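Surkmont Community Workshop
Walk-through checklist, benches and small items
1 November 2018
Filled in by Mei Szabo

Marks used: OK, NOT OK, CAN'T TELL. I have used the third one a lot. The old form only had the first two, and I think that is how we ended up with 33 ticks in a row in June.

1. Exits and walkways
Front door opens fully: OK
Rear door opens fully: NOT OK. It opens until it meets the lumber rack. The comment from June reads "clear." Clear of what?
Floor tape visible: OK near the entrance, worn away by the sanding bench.

2. Fire
Extinguisher in place: OK
Extinguisher tag current: CAN'T TELL. The ink has faded to nothing. Lesow say their tags last the life of the unit. I would like a new tag anyway.
Oily rag can has a lid: OK, but the lid was on the floor when I came in. Does that count as having one? I marked it OK under protest.

3. Power and cords
Cords free of cuts: one NOT OK, the orange extension by the window. Taped over. Tape is not a repair and I have cut the plug off so it can't come back.
Power strips not chained together: NOT OK, 2 found.
Emergency stop on the band saw: OK. Pressed it with the saw running, waited for the blade, timed it at 6 seconds. The poster says "instant."

4. Dust
Collector bag emptied: CAN'T TELL. It was half full. The log says it gets emptied after every class, and the log is all in the same pen.
Filter changed: NOT OK. Munasinghe quoted us for a "lifetime" filter last spring. I asked whose lifetime and did not get a reply.

5. Finished wooden items
Sharp edges, splinters and loose finish are the things to look for. Run a bare finger along every edge, then a piece of old nylon stocking, which snags on what the finger misses. Smell anything painted. "Non-toxic" on a can tells you very little about whether the coat was given time to cure, so ask for the date it went on. If the maker doesn't know, mark CAN'T TELL and set the piece aside.

Colored blocks need the most patience, the ones with corners especially. A yellow hexagonal prism has a lot more edge to go wrong than a green cylinder does. 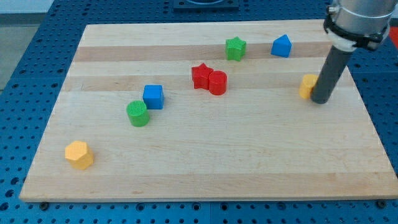

6. Cutting boards
Glue lines tight: go over both faces with a fingernail. Strips of different shades make a joint easy to find by eye, and a good-looking joint can still be open at the end.
Finish suitable for food: CAN'T TELL on any board without a label. Makum oil is what the cupboard holds, and the can says to wait some 20 days before use. I doubt anyone has waited.
Rocks on a flat surface: press opposite corners in turn.

7. First aid
Box stocked: NOT OK. Plenty of triangular bandages, no small adhesive ones.
Eye wash in date: OK, surprisingly.

Still open from last time: rear door, power strips, filter. Please don't write "in hand" next to these. Write what was done and sign it.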